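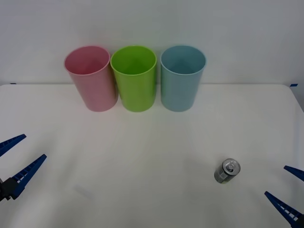 Content Writer and Game Reviewer (Casino and Card Games), Remote

Statum is a small publishing company and we make websites for people who like to play casino games online. Our main site, Omeria, has reviews of casinos, rules of card games and articles for beginners. We are looking for one more writer who will work mostly on blackjack, baccarat and video poker.

The position is part-time at the start, with a possibility to become full-time after 3 months. You can work from any place, but you should be available for a short call in the mornings, Central European time.

What you will do

You will write two reviews and one longer article every week. A usual review has 1000 words. Before you write it, you must open an account in the casino, make a deposit, play, ask something from the support and request a withdrawal. The money for deposits is given by us, and what is left after the test comes back to us. We don't publish a review if the writer has not tried the withdrawal.

Longer articles explain rules, odds or history. For example, last November we published a text about side bets in blackjack, and now we prepare a series about old card games, which starts with a rule book from 1798. If you like to read such old books, please mention it in your letter.

You will also correct older pages when a casino changes its bonus terms. This work is not very exciting, but our readers notice quickly when the numbers are wrong.

Whom we are looking for

You write in clear and simple English. It doesn't have to be your first language - it is not mine either. You understand what house edge and wagering requirements mean, and you can explain them to a person who has never played. We don't accept texts which promise a sure win or advise to double the bet until the luck comes back.

You must be 21 or older and live in a country where online casino play is legal. Persons who work for a casino operator or receive affiliate payments from one can't apply. Experience as a dealer is welcome. Our editor Kirsty Heywood will read all your texts and she sends comments usually on the next day.

Payment

We pay per text, two times in a month, by bank transfer. The rates are discussed in the first call. The test article is paid too, even if we don't continue together.

How to apply

Send us a short letter and 2 samples of your writing through the contact form on Omeria, with the subject "Card games writer". Please don't send a design portfolio or a link to a video. Applications are open until January 11, 2020. Questions about the contract can be addressed to Darren Yeoman, all the others to me.

Botond Csonka
Statum, content department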